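Limari Street Trees

A table of street tree records for the town of Skorkport, with one row per tree. Released under the name Limari. Last updated 2026-07-02.

What is in it

The main file, trees.csv, has 252 rows and 11 columns. The rows cover the Dranero district and the blocks on either side of Schnyder Avenue. Park trees and trees on private lots are left out.

Columns

tree_id: text, unique, never reused
street: text, as spelled on the town map
side: N, S, E or W
species: Latin name, lower case
common_name: may be blank
trunk_cm: trunk width at chest height
height_class: 1 to 5
condition: good, fair, poor or dead
wires: yes or no
checked: year and month
notes: free text
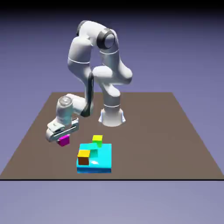 Trunk width is in whole centimeters. Trees with more than one stem are listed by the widest stem, and the notes column says so. Height class was judged by eye from the sidewalk, so treat it as a guide only.

Known problems

38 rows have no common name. 12 rows on Schnyder Avenue were checked in May, before the pavement work, and the side column may be wrong for these. Maples that could not be told apart are entered as "acer sp." and were not guessed at.

Stumps are kept in the table as dead until they are ground out. After that the row moves to removed.csv with the same tree_id.

Loading the file

The file is UTF-8 with commas and a header row. Blank cells mean not recorded. Read tree_id as text or the leading zeros will be lost.

License

CC BY 4.0. Please credit "Limari Street Trees, Skorkport." Send fixes as an issue with the tree_id in the title.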